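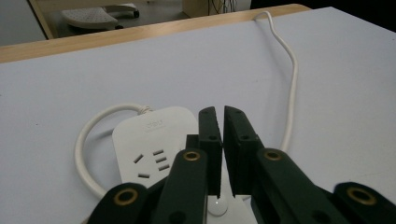 Power strip

A power strip is a set of electrical sockets in a single housing, fed by a flexible cable that ends in a plug. It allows several low-power appliances to share one wall outlet. Other names in English include extension block, multi-socket and trailing socket.

Construction

The housing is normally molded plastic in two halves, held by screws or welded. Inside, brass or bronze strips run the length of the block and carry the line, neutral and ground conductors. Each socket opening sits over a set of spring contacts formed from these strips or riveted to them.

The cable enters at one end through a strain relief, a short collar that spreads bending over a longer length and keeps a pull on the cable from reaching the terminals. Damage at this point is a common reason for discarding a strip – the outer sheath splits first, and the conductors then break strand by strand.

Socket patterns

Sockets follow the standard of the country of sale. Chinese-style strips commonly combine two-slot and three-slot openings. In the three-slot type, the upper pair is slanted and the third slot, for ground, is straight. Contacts may be fitted with shutters that open only when pins enter together.

Rating

The load limit applies to the whole strip and not to each socket. It is set by the conductor size, the contacts and the plug. Heaters, kettles and irons can use most of the limit alone. In a workshop survey at Lorkenville, Elango Subramaniam and Nusrat Navaratnam examined 216 strips and found 56 with worn contacts or a loose cable entry. Almost 12 of the rejected units also showed browning near a socket.

Use on tables

Strips placed on a desk or bench are easier to reach than those on the floor, but the cable then crosses the work surface or drops over its edge. Slack is best left in wide curves. Tight coils hold heat under load, and a cable pinched by a table leg can be damaged without visible marks. One strip should not be plugged into another.

See also: Extension cord; Surge protector; Strain relief

Contact Ernolano | © Ernolano, text last revised 8/30/26 | Back to top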